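3.2 Collecting demonstrations

Demonstrations were recorded by two of the authors, Naledi Pillay and Horácio Leitão, at the Zitstead lab. Each operator drove the arm with a hand-held leader device while watching the workspace directly. We used 4 kitchen tasks in all. The results reported in this section come from the two that gave operators the most trouble: moving a glass cup by its handle, and taking the lid off a cooker and placing food on a plate.

The cup task looks short on paper. In practice, the last few centimeters before contact took most of the operator's time. Clear glass gives the wrist camera little to work with apart from glints and a faint outline, and small wrist turns change both. Operators were told to close the fingers first, line up with the handle, and open only when they were satisfied with the angle. 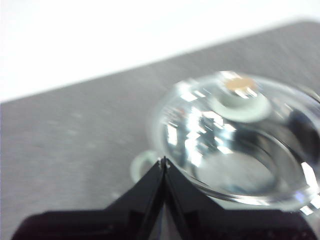 Why not guide the arm by hand for this task? We tried it in the pilot. Holding the arm put the operator's own hands and sleeves into the wrist view, and a policy trained on those recordings did worse when the hands were gone. Remote control was slower to learn but kept the recordings closer to what the robot sees on its own.

The cooker task was run with the Jellach controller, using the same gains as in the cup task. A demonstration began with the lid on and the plate beside the cooker. The operator was free to choose the approach path, but had to lift the lid by its knob.

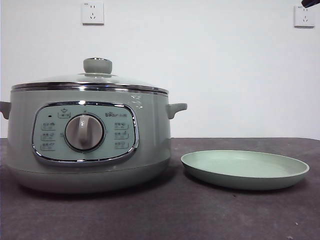 Figure 3. Workspace for the cooker task, side view, with the lidded cooker and the plate.

After filtering, the set held 767 demonstrations. We removed a recording if the leader device lost its connection, if the operator stopped and restarted, or if the arm touched the wall. Failed grasps that the operator corrected within the same recording were kept. Abílio Calado checked the labels for the cup task and Carolina Ramalho checked those for the cooker task.

New operators were given 13 practice runs before anything was saved. Most of the early errors came from depth. From the wrist view, a finger can seem to be over the plate when it is still well above it, and operators who relied on the screen tended to come down too early.

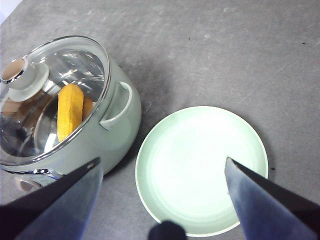

For this reason we asked them to look at the table itself during the descent and to use the screen only for the final alignment. Leitão found this awkward at first and preferred to pause above the target before looking up. We left the choice to the operator and logged it with each recording. Section 4.1 compares policies trained with and without the paused runs.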